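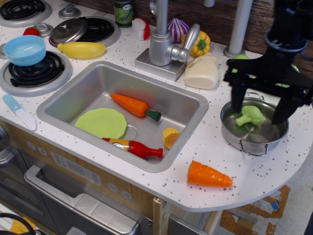

Play kitchen countertop, with the yellow banana and the light blue bowl.

August, Sunday, print room, late morning

Came in early to get the big screens coated before the heat built up, and of course it was already warm by the time I found the scoop coater, which had been put away in the drawer with the tape. Whoever did that was being tidy and I forgive them, but please, it lives on the nail by the sink. It has always lived on the nail by the sink.

The job this week is the tea towels for the Wusden summer market. Blue fruit bowl, yellow fruit, a purple line drawing on top to pull it together. Fatima did the drawing and it's lovely, loose and a bit lopsided, and I've been fretting all week that I would stiffen it up in the printing. The cloth is the Shen half-linen, washed and pressed. Salma pressed most of it on Friday night while listening to a very long radio play, so if the stack smells of lavender that is her ironing water and nothing to worry about.

Coating. I used the Zorneo emulsion from the new pot, one coat each side, with the rounded edge of the scoop. The old pot had gone thick and stringy and I threw it out. It might have done for one more screen but I wasn't in the mood to find out. Screens flat in the cupboard, print side down, fan on low. I do wish the cupboard door would close without being leaned on. Orlando, you offered to look at the hinge in the spring and I'm only mentioning it because I love you.

Exposure. Ran a step test on the small frame before committing the big ones. The first step washed straight off the mesh, the middle ones held the thick lines and lost the thin ones, and the step at 42 seconds kept all of Fatima's hatching without clogging the little gaps in the leaf. So that's the number for this emulsion on this mesh with this lamp, and I've written it on masking tape and stuck it to the lamp housing, where the old tape was. Please don't trust the old tape if you find it on the floor. It belonged to the previous emulsion and would cook everything.

One of the big screens had pinholes down the left side after washout, a regular sprinkle of them like pepper. Dust on the glass, I should think. Filled them with the brown stuff and a small brush, and then wiped the glass properly, which I ought to have done first.

Color mixing took most of the rest of the morning and I enjoyed every minute of it. The yellow straight from the Cullis tub is very green on this cloth. It looks fine in the pot and then it goes down on the linen and turns sour, as the linen is quite a gray-brown underneath and drags everything with it. I warmed it with a touch of the orange, then a touch more, and then I went too far and had mustard, and had to add yellow to get back, and so on until I had a good deal more yellow than I'd planned. The final batch came to 700 grams in the white tub, lid labeled "towel yellow, warm." It will keep, and we'll find a use for the extra. The Condori tote bags could take it, if Édgar still wants a sunny color for those.

The blue was easier. Plenty of clear base, a small spoon of the process blue, and the tiniest bit of white so that it sits on top of the linen and doesn't vanish into it. I wanted it pale and milky. It looked weak when I first pulled it, and then I walked over to the window with the sample and it was exactly right, so the lesson (again!) is to stop judging color under the tubes above the press table. I've learned this lesson many times in this very notebook.

The overlap is the thing I was nervous about. Where the yellow crosses the blue you get a green sliver, and on paper it looked like a mistake. On the cloth it looks like a shadow under the fruit and I've grown fond of it. Fatima came by with coffee and looked at it for a long while and said leave it in, so we're leaving it in. I did try a version with the blue knocked out behind the yellow, and it was so fussy to register that every other pull had a thin bare edge. Put that screen aside. The film for it is in the folder marked 1112 if anyone wants to try with a steadier hand.

Purple tomorrow. I made only a small test pot and it leaned too red once it was dry. Salamatu suggested putting a bit of the towel blue into it so the colors feel related, and I think she's right, she usually is about purple.

Flood stroke notes, mainly for Orlando, who'll be on the squeegee with me. The half-linen drinks ink. A light flood and one firm pull left it patchy in the middle of the bowl, where the big flat area is. A full flood and two pulls in the same direction fixed it. Going back the other way blurred the lower edge, so always pull toward your own belly and lift the screen cleanly at the end. The soft squeegee is better here than the hard one. Its blade has a nick near the one end, so keep that end outside the image.

I also lost 3 towels to a drip from my apron, which I'm a little sore about. They're in the rag box now and they are very handsome rags.

Drying is slow in this weather. The pieces on the top rack were ready to handle by lunch and the bottom rack was still tacky, so I've moved the fan down. Nothing should be stacked until it has been through the heat press, and I mean with the paper on both sides, please, after what happened to the aprons.

Left to do: heat set the blue and yellow, fix the purple, print the purple, hem loops on the ones that came without. Édgar has the loop tape. We're nearly out of screen wash and the gray gloves are all left hands, somehow, so both of those go on the list by the door.

Screens rinsed, squeegees on the rack, scoop coater back on its nail.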